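Bernmont Community Energy Plan: Frequently Asked Questions

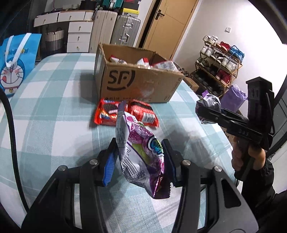
What is the difference between the fixed rate and the variable rate?

Under the fixed rate, the price per kilowatt-hour stays the same for the full term of your agreement. Under the variable rate, the price is reviewed every three months and may go up or down with the wholesale market.

Who supplies the electricity?

Power is purchased by Plenton on behalf of all enrolled households. Delivery remains the responsibility of your local utility, which also maintains the lines and reads your meter.

How many households are enrolled?

The plan currently serves over 2,000 households, including 696 in the Halen district.

Can I leave before my term ends?

Yes. Fixed-rate customers must give 10 business days' notice in writing. No exit fee applies to residential accounts. Your final bill will be based on the meter reading for the last day of service.

Why did my estimated bill change in March?

Estimates are recalculated each March using your actual use over the previous twelve months. If the new estimate appears incorrect, submit a current meter reading and the account will be adjusted on the next bill.

Does the plan cover natural gas?

No. Gas accounts are billed separately and are not affected by enrollment.

What happens during a power outage?

Report outages directly to your local utility – Plenton cannot dispatch repair crews or provide restoration times.

Whom should I contact with a complaint?

Billing complaints should be addressed to Laiba Durrani, Customer Accounts. Complaints about enrollment or contract terms should be addressed to Kelechi Iyamu, Plan Administration. Please include your account number and a daytime telephone number. Written replies are issued within 10 business days.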